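Notebook, February 1, 2018 - fridge tasks, planner side
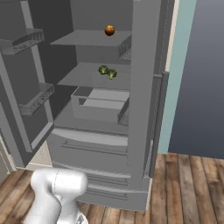
Why does the planner time out on the back of a shelf when the same grasp near the front solves at once?
Mostly the sampler. It draws elbow poses uniformly, and with a shelf above and one below nearly all of them collide, so it burns the whole budget before it finds a way in.

Right, so I spent the morning on the Derkach planner with the fruit as the target. Out of 3,711 samples on the first run only 641 were collision free, and hardly any of those got the wrist past the shelf lip. I've now seeded it with 4 hand-made approach poses that come in low and flat, and what a difference! Still not lovely on the broccoli - two florets that close together and the gripper mesh wants to clip one while reaching for the other.

Found a daft bug too. The open door was going into the collision world as one solid box, bins and all (left over from the December import, I think), so the arm swung miles wide of it. Swapped in the proper Stullby mesh. Slower to check but the paths look far saner.

Timeout is back down to 30 seconds, was silly high. Seeds file is in the Trellolell branch, please don't merge it yet, the Irville build still has the old joint limits.

Next: drawer as a place target, and log which link hits first.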